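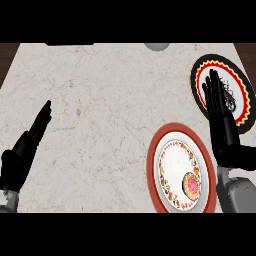 Liesl Holzer told us at our first open evening that a simulator would teach a robot very little about real kitchens, and she asked why we didn't simply buy more plates. It was a fair question and we still get it from visitors and from parents of students. Most of what this page says about our work is an answer to it.

We are the Narncombe Manipulation Group, a teaching and research group inside the Trinthorpe School of Engineering. We study how a two-armed robot can learn table tasks from a small number of demonstrations. The tasks are ordinary ones: picking up a piece of food, moving it from one plate to another, pushing a dish aside to make room.

Our main method is called Skustora. A person guides the simulated robot through a task, and we record the motion of both arms and hands. Skustora then cuts the recording at the points where a hand makes or breaks contact with something. Each piece is stored relative to the object it concerns, so a reach toward a plate is saved as a reach toward that plate and can be replayed wherever the plate happens to be. The software rebuilds the full motion on a new layout, runs it in the simulator, and keeps it only if the task is completed.

From 40 human demonstrations of a plate-to-plate transfer, we generated new attempts on changed layouts. Of these, 594 passed the check and went into the training set. A policy trained on that set finished the task in 243 of 300 simulated trials. The same policy trained on the 40 demonstrations alone finished it in 117. Plate positions, plate patterns and countertop materials in the trials were different from those used in training.

The weak spot is small food on a patterned plate. When the item sits against a printed border, the policy tends to close the hand a little early. Adding more plate patterns helped somewhat. Adding more demonstrations by the same person did not help much, and we are now looking at whether demonstrations from different people would. The other common failure is the idle arm. In our early versions the hand with nothing to do drifted toward the working one, and the two collided. We now record a rest position for each arm and treat holding it as part of the task.

Liesl's point stands for the parts we haven't tested. Our contact model is simple, and a soft pastry in the simulator does not crumble. We report simulated results as simulated results and don't use them to make claims about a physical robot.

The group has 17 members, most of them students. Kofi Laryea runs the simulation work and teaches the spring course on learning from demonstration. Training runs are done overnight on the Quaye cluster, which we share with two other groups, and results are gone over at 9:30 the next morning with whoever is in. New students usually begin by recording demonstrations. It takes a week or two to get smooth at it - longer for tasks that need both hands.

We take applications for student projects each December. You don't need to have worked with robots before, but you should be comfortable writing code and reading other people's. Send a short note saying which part of the work interests you, along with something you have built or written. Visitors are welcome at the open evenings, and questions like Liesl's are welcome too.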